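Ticket 166: Workholding checks before dual-arm runs
Status: Resolved, rule updated
Site: Butanthorpe cell
Opened by: Miltiswood integration desk
Last update: January 11, 2025

Reported problem

Protective stop on the right arm at the start of the plank program, 8 times in a single shift. The pendant log shows the same joint limit warning each time. The left arm never faulted. The operator cleared each stop by the book and wrote down the program line every time, and that made this one a pleasure to dig into!

First checks

Payload setting on both arms: correct. Tool center point: correct on the left, and on the right it still had the values from the old fingers. We fixed that and the stops got rarer, but they didn't go away.

Next we went through the setup sheet from Hurkedard. It says where the plank goes on the slats and says nothing at all on loose clamps. Every shift had worked out its own habit, and the right arm's approach path passes low over the wood. A clamp lying with its screw wound far out sits higher than the clearance we had programmed. 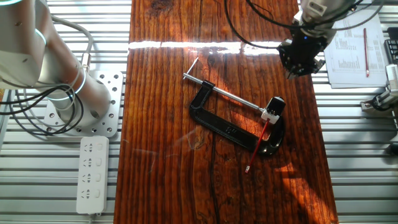 We raised the approach height and ran the program at reduced speed with one person at the stop button. No faults. Then we put the speed back up to the normal setting and let it go through the whole batch. Still clean, and the cycle time barely moved, so we're keeping the higher path.

Rule changes (agreed with Timmermans, who own the cell standard)

1. Any hand tool in the shared zone has to be in the program as an obstacle, or it comes out before start.
2. Wind clamp screws in before setting a clamp down.
3. Paperwork and pencils go on the side shelf while either arm is enabled.
4. Power strips and cords stay outside both reach envelopes. Mark the limit with tape on the slats.
5. After a finger change, re-teach the tool center point and have a second person initial the sheet.

Rule 5 is the one I'm most excited about. It takes 2 minutes and it would have caught half of this ticket on day one.

Follow-up

The obstacle template is in the shared folder under "plank cell." Please try it and send me the clumsy bits, I really do want them. Next review is when the cycle counter reaches 3000. If the joint limit warning comes back before then, reopen this ticket and attach the pendant log.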